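Tronon Institut für Alltagsautomation
Aufruf zur Teilnahme an der Studie »Condau – Haushaltstätigkeiten im Vergleich von Mensch und Maschine«

Das Tronon Institut sucht für den Studienstandort Sinelholm 60 Teilnehmerinnen und Teilnehmer, die alltägliche Arbeiten im Schlafzimmer und in der Wäschepflege mit einem handgeführten Greifer ausführen. Die Teilnahme ist freiwillig und wird vergütet. Vorkenntnisse in Technik oder Robotik sind nicht erforderlich.

Hintergrund

Staubsaugen und Rasenmähen werden in vielen Haushalten bereits von Geräten übernommen. Für den Umgang mit Textilien gilt dies nicht. Ein Kissenbezug, ein Handtuch oder eine Tagesdecke verändert bei jeder Berührung die Form, und eine Maschine muss nach jedem Griff neu beurteilen, was vor ihr liegt. Ob und unter welchen Bedingungen Maschinen solche Arbeiten selbstständig und in vertretbarer Zeit erledigen können, ist Gegenstand des Vorhabens. Die Studie erfasst zunächst, wie Menschen vorgehen, wenn ihnen anstelle der Hand lediglich zwei Greiffinger zur Verfügung stehen. Die Aufzeichnungen werden anschließend mit Versuchen des Robotersystems Takagi verglichen. Vorgesehen sind insgesamt 2000 auswertbare Durchgänge.

Bearbeitet werden folgende Aufgabengruppen:

1. Aufnehmen und Ablegen einzelner Stoffteile. Das Tuch wird zwischen den Greiffingern gefasst, vom Bett angehoben und an der vorgegebenen Stelle abgelegt. Ein Nachfassen ist zulässig, die freie Hand darf das Tuch nicht führen.
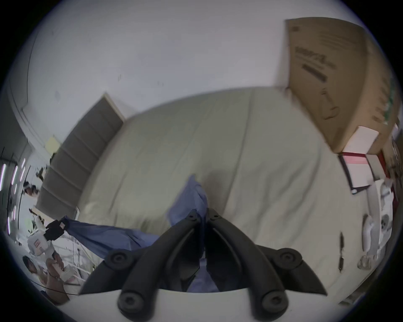
2. Glätten und Ausrichten von Bettwaren. Laken und Decken werden an den Kanten gefasst und gezogen, bis die Fläche den Vorgaben des Versuchsblattes entspricht.

3. Umsetzen gefüllter Beutel. Stoffbeutel werden am zusammengenommenen Hals gegriffen und über das Bett bewegt. Beurteilt wird unter anderem, ob der Griff während der gesamten Bewegung hält.

Ablauf

Jede Person nimmt an vier Terminen von jeweils 160 Minuten teil. Der erste Termin beginnt mit einer Einweisung von 30 Minuten. Pausen sind in der angegebenen Dauer enthalten. Die Versuchsräume sind als Wohn- und Schlafräume eingerichtet; Gegenstände, die nicht zur jeweiligen Aufgabe gehören, verbleiben an ihrem Platz und werden nicht bewegt.

Teilnahmevoraussetzungen

Vollendetes 18. Lebensjahr
Ausreichende Deutschkenntnisse zum Verständnis der schriftlichen Versuchsanweisungen
Keine akuten Beschwerden an Hand, Handgelenk oder Schulter
Bereitschaft zur Aufzeichnung der Arbeitsvorgänge in Bild und Ton

Personen mit beruflicher Erfahrung in der Hauswirtschaft, der Hotellerie oder in Wäschereibetrieben werden ausdrücklich zur Bewerbung ermutigt. 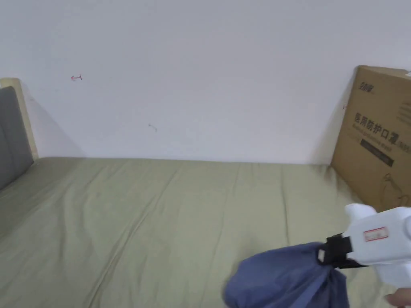
Letzte Änderung dieser Seite: 9. November 2019

Vergütung und Datenschutz

Die Aufwandsentschädigung wird nach dem letzten Termin überwiesen. Bei vorzeitigem Abbruch werden die bis dahin vollständig absolvierten Termine anteilig vergütet. Fahrtkosten innerhalb des örtlichen Verkehrsverbundes werden gegen Vorlage der Fahrscheine erstattet.

Die Aufzeichnungen dienen ausschließlich Forschungszwecken. Eine Einwilligung kann jederzeit ohne Angabe von Gründen widerrufen werden. Die vollständige Datenschutzerklärung wird vor dem ersten Termin ausgehändigt.

Anmeldung

Interessierte richten ihre Anmeldung schriftlich an die Studienstelle Sinelholm des Tronon Instituts, Kennwort »Condau«. Anzugeben sind Alter, Händigkeit, zeitliche Verfügbarkeit und gegebenenfalls einschlägige Berufserfahrung. Personen, die bereits an der Vorstudie im August teilgenommen haben, können für die Hauptstudie nicht berücksichtigt werden. Die Termine werden in der Reihenfolge des Eingangs vergeben; nach Besetzung aller Plätze wird eine Warteliste geführt.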